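Re: [cell-setup] Gripper clips the basket rim on approach

> We're on the Flovard arm with the stock two-finger gripper, and one finger
> keeps catching the basket rim on the way down. Sim only so far. Is it the
> basket pose or the tool offset? We've re-run it 98 times and I'm out of ideas.

Oh, I know this one! We had the same thing on our Bikska cell back in June, and I'd bet on the tool offset. Ours was still set for the old fingers, so every approach landed 5 mm short. Try jogging to a plain point on the table first, with no basket at all, and compare the numbers.
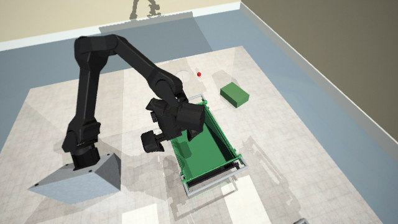

My own setup file is the Kristiansen one, with the approach height changed and not much else. I stop the arm over the basket and check the fingers before I let it go any lower. With them spread this wide, one can be over the opening while the other is still outside the basket, so straight down from there is asking for trouble. I either close up a bit first or shift the wrist over. Oh, and turn the basket in your file too if yours sits at a diagonal like mine, or the rim isn't where the planner thinks it is.

I also dropped the approach speed from 2000 to 1000 (whatever units Findurari uses, I always forget) while I was testing. Put it back afterwards, I left mine slow for weeks!

Can you post your tool block?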